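Desia Robotics Fans
@desiabench
Jun 27, 2022

Okay, the Famel kit finally has a full weekend on it and I have thoughts. Short thread!

What you get: the hand-held gripper, a wrist camera, a cable that is longer than you'd expect (good), and a login for Skultis, the software that turns your demos into training data for an arm.

You squeeze, you pick the thing up, you put it down, you do it again. My first 20 demos were terrible. By 80 I had a rhythm going and could chat on the phone while doing it.

I started with blocks like everybody does and got bored fast, so on to flowers. Stems are SO much harder than blocks. They roll, they bend, and the daisies grab onto everything next to them. 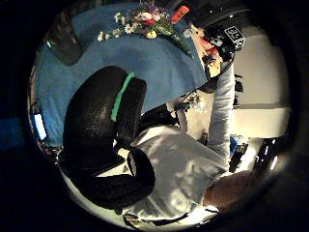

#FlowerTable #KitReview

Blue cloth, one small bouquet, a dark glass near it. I like a plain background color for this, and the white daisies really pop against it.

Grip feel: lovely. There's a little give before it closes all the way, so you can hold a stem without crushing it. I'd like a lighter spring for long sessions, my thumb was done after 100 demos.

Skultis: upload is easy, sorting is not. You can't rename a batch once it's in. Please, Famel, let me rename a batch!

Compared with the Cha kit I had before, setup is way quicker. Calibration took me 3 tries on the Cha and one on this. The Cha has the nicer carrying case though, and I do miss it.

Would I buy it again? Yes, happily. If you only want to stack blocks it's a lot of kit, but for soft or fussy objects I'm having a great time.

Next up is tissue paper, then maybe ribbon. Send me your awful object ideas, I'll try the worst ones first.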